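Robot Manipulation in Practice
Handout 6: The Stop That Didn't Stop
Read before Monday's lab. Bring your own notebook; the shared one has coffee in it.

Last week we covered grasp planning, in which everything works. This week we cover faults, in which you will spend your career. Our case is the Priver cell, which had the good manners to fail in front of a full lab section.

1. What happened

The task was dull, as good test tasks are. Move to the dish, close the fingers, lift, move over, let go. The program had run all morning without complaint. On cycle 577 the gripper closed, the arm began its lift, and a student decided she didn't like the path and pressed the pause button on the control screen. The arm paused. The gripper did not. It went on squeezing until its own force limit stepped in, and then it reported success.

Note the last part. The log for that cycle reads "grasp OK" and was written while three people were shouting.

No one was hurt and the dish survived. We are calling it a safety event anyway, for reasons set out in section 3.

2. The approach, and where the trouble starts

Look at how close the fingers come to the rim while they are still open. At this distance the wrist camera sees a good deal of gripper and rather little bowl, and the duck on the green surface is easier to find than the thing we want to pick up. Any program that relies on this view for its last correction is working from a partial picture.

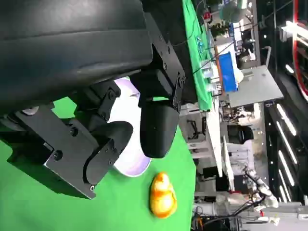 Brisa Trujillo objected in lecture that none of this is a vision problem, that the bowl could have been in perfect view and the fingers would still have kept closing, and that we were blaming the camera for a wiring decision. She is right, and you should write that down. Poor visibility explains why the student wanted to pause. It does not explain why pausing failed to do what the button said.

The explanation sits in the Komano interface box. The arm and the gripper take commands over 2 separate channels. Pause goes to the arm channel. The gripper channel gets nothing, on the theory that a gripper holding something should keep holding it when the arm pauses. This is a sensible theory. You do not want a paused robot to drop its load on your foot — or anyone's. The designers protected "hold" and, by accident, protected "close harder" along with it.

3. Pause, stop, emergency stop

These are three different things, and the labels on our screen made them look like one.

Pause: the program waits. Power stays on. Anything already commanded on another channel may finish.
Stop: the program ends. In the Priver cell, the gripper holds its last position.
Emergency stop: the red button. Arm power is removed. The gripper keeps its grip by spring, so a trapped finger stays trapped until someone opens it by hand.

Read that last line again. We had a laminated card explaining the manual release. It was in a drawer in the Maldonado room, which was locked.

4. Timing

The gripper driver waits 170 ms after contact before checking force. If a pause arrives inside that window, the check is skipped and the driver falls back on a timeout of 3000 ms. Three seconds is a long time to be pinched. Leopoldo Villalobos found this by reading the source code, a method I recommend and rarely see.

5. The grasp, and testing the patch

The patched driver sends a hold command to the gripper whenever the arm pauses, and it freezes the force target at its current value. Watch the fingertip pads as you test it. If they keep creeping inward after the pause, the patch isn't loaded, whatever the Wurkus status page tells you. 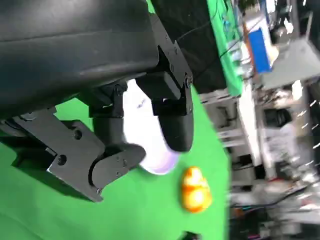

Fig. 2. White object between the gripper fingers, green work surface below.

6. For Monday

Draw the command path from the pause button to each actuator. Mark every place where a message can be lost, delayed or politely ignored. Then find the manual release on your own station and work it once with the power off. Hands stay outside the fingers for all powered tests, including the ones you are sure about.

Written answers go in the tray by the door. Late ones also go in the tray, but lower down.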